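The Estate of the Night Registrar

Notice is given to all persons having an interest in the records of the Brouwer Building that the Office of Continuance has completed its inquiry into the matter of the late registrar. The findings are set out in the order in which they were received.

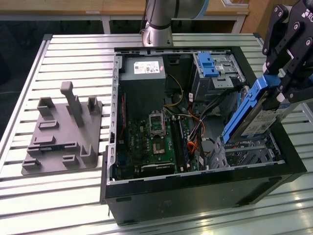
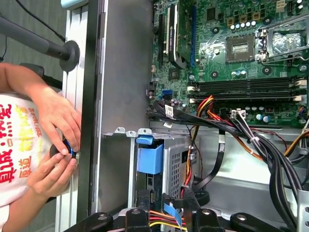

The late registrar served the Brouwer Building for the whole of her working life and left no will. She left a desk, a coat, a tin of peppermints and the register itself, which by the rules of the house must pass to a named successor within 90 days or be closed forever. The register was at that time kept on a desktop computer, and the Office directed that the case be opened and its interior examined. With the side panel off and the tower on its side, there was a green board, a gray metal drive cage and a good many colored wires, and the Office was obliged to record that none of these was a name. The drive was read in full. It held the arrivals and departures of every tenant, entered in the registrar's plain manner, and under the heading "Successor" it held the words "Ask on the stairs."

The Office does not, as a general practice, ask on the stairs. An exception was granted.

The first person to be met there was Shuk-fan Chung, tenant of the fifth floor, who was carrying a bag of onions. She stated that she had known the registrar by sight only. When pressed, she amended this. She had known the registrar by sight every night for 7 years, because she came home from the bakery on Kustar Street at two in the morning and the lamp in the registrar's window was always lit. They had never spoken. The registrar would raise her pen, and Ms. Chung would raise whatever she had in her hand.

Ms. Chung was asked whether the registrar had ever given her anything in writing. She said no. She was asked whether she wished to add to her statement. She said that the lamp had gone out in December, and that for several nights afterward she had stood in the courtyard longer than was sensible, and had then gone up and not slept.

The Office next heard from the firm of Sterkix, which holds the lease on the ground floor and which had filed a claim to the register as a fixture of the property. Its representative argued that a book which had been in one room for so long could not be said to belong to a person. He was courteous and had brought copies for everyone. He offered 300 crowns for the register and its contents, and said that his firm would be glad to keep the title of registrar in use for ceremonial occasions. It was put to him that the registrar's duty is to be awake. He replied that the firm had a system for that.

It then fell to the Office to examine the entries more closely. The rules require each to state who came in, who went out, and the hour. The late registrar's entries satisfied this requirement. In the entries for two in the morning, however, a further remark had been made, without authority, on nearly every night. Those read into the record were as follows.

"S. C., in. Flour on her sleeve."

"S. C., in. Tired. Walked up slowly."

"S. C., in. Singing the ferry song, the one from Drirel, with the second verse wrong."

"S. C., in. Late. I had begun to put on my coat."

Ms. Chung asked that the last of these be read again, and this was done. She asked the hour of the entry. It was ten minutes to four. She said that there had been ice on the bridge that night and that she had walked the long way, and that she had not supposed it made a difference to anyone. She then asked for a short recess, which was allowed.

On the resumption of the hearing, the representative of Sterkix withdrew his claim. He gave no grounds, and the Office did not require any.

The Office finds that the register was never a fixture. It finds further that the words "Ask on the stairs" are a valid instrument, the stairs having been asked and having answered. The register is assigned to Shuk-fan Chung, together with the desk, the lamp and the peppermints. The coat was offered to her separately and was accepted.

Ms. Chung has given notice at the bakery. Her first entry was made at two in the morning and reads, in full: "All in. Second verse corrected."

Tenants are reminded that the courtyard gate will be locked at midnight as before, and that those returning after that hour should look up at the window on the left.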